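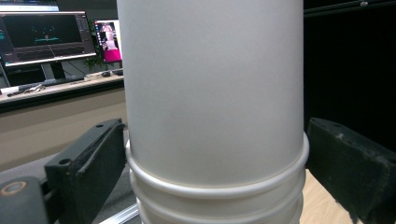
Fig. 1. Gripper fingers on either side of a white container, level with the top ridge.

Work and Machines, Session 6: Who shows the robot what to do?
Handout to go with the talk. Trilok Dubey

I've written these notes out more fully than usual, partly for those of you on shifts who can't always make the evening, and partly (I admit it) to get in the things I'm bound to forget when I'm standing up. Please bring them along with last session's sheet on the packing hall, as we'll be going back to it.

So far we have mostly talked about automation as something that arrives. A lorry turns up, a cage is bolted to the floor, and the people who used to stand there are moved along the line or out of the door. That does happen, and those of you from the bottling side have told us all about it. This time I want to look at a quieter sort, where the machine is taught by people doing the job themselves, with a tool in the hand that has the same sort of fingers the robot will have. They pick up the thing, they put it down, and the tool's camera keeps a record of how it went.

Our case is Sivent, a firm that fits out and restocks drinks counters. Its work is full of small handling jobs: tubs, lids, paper cups, the wire holders the cups sit in. None of it is heavy and very little of it was ever written down. When the firm decided to try the Kaltix system, it asked 18 of its counter staff to take turns at showing the jobs, and the target for the first month was 900 recordings. A good many of the staff had been there for years and could do the work while chatting about something else entirely, and you'll see in a moment that this was where the trouble began.

1. Knowing how, and showing how

Think of lifting a smooth tub with raised rings lower down. Your hand finds the ring before you've thought about it, and you'd be hard put to say when you decided to hold it there. With two stiff fingers on the end of a tool you have to choose. Do you close on the plain wall, or do you come in at the ridge? How hard do you squeeze? Staff at Sivent told the trainers that in the first few days they felt like beginners at their own job, and one of them found it quite upsetting. I don't think we should hurry past that. Someone whose standing at work comes from being quick and sure is being asked to be slow and clumsy in front of colleagues, with every go recorded.

It did get better, and several people grew rather fond of it! They began to notice things about their own work, such as which way they turn a cup over, and what the other hand is up to in the meantime.

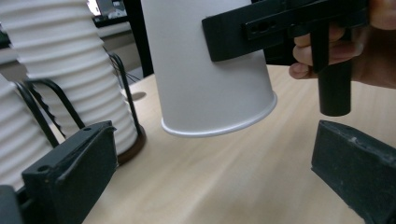 Cups were the job that led to the most talk, all the same. Paper gives when you press it, and nested cups like to come away in twos, so everyone had their own knack. The trainers wanted one method. The staff had at least as many methods as there were people in the room, and each was sure of theirs, and it took a long and (I'm told) fairly lively afternoon to settle on something everybody could live with. For our purposes the interesting part is who got to settle it. A way of working that had belonged to each person separately had become a thing for the firm to pick.

2. What changed in the working day

Recording was done in blocks of 55 minutes with a break after each. That sounds kind, and in some ways it was, but counter work has its own ups and downs, and staff missed the small pauses they used to make for themselves. Wrists got tired in new places. There was also much less talking to customers, and for some people that had been the best of the job.

On pay, the hours were paid at the ordinary counter rate. Set this beside what we read in Prajapati, where teaching the machine is treated as skilled work in its own right, and beside the Stolska agreement, under which the people who make the recordings have a say in where they are used later on. Sivent had neither arrangement at the start.

3. For discussion

Pick a small job from your own workplace, one you could do half asleep. Try to write down how you do it, and note where you get stuck. Then think about these, in any order you like:

- If your way of doing it were recorded, what would you want in return?
- Should a person be able to say no without it counting against them?
- Who ought to choose between two good ways of doing the same thing?

There are no marks for this. Half a page is plenty, and drawings are very welcome.

Last updated: October

Comments

Carys M.
Did the pot washing one. Got stuck at the second line, I couldn't say how I know when the water needs changing.

Benedikt
Is the Stolska reading the long version or the short one? The copy I printed stops before the part on recordings.

Trilok Dubey
The long one please, Benedikt. I'll bring spare copies of the missing pages.

Contact the course office | © Evening Course in Work and Machines | Back to top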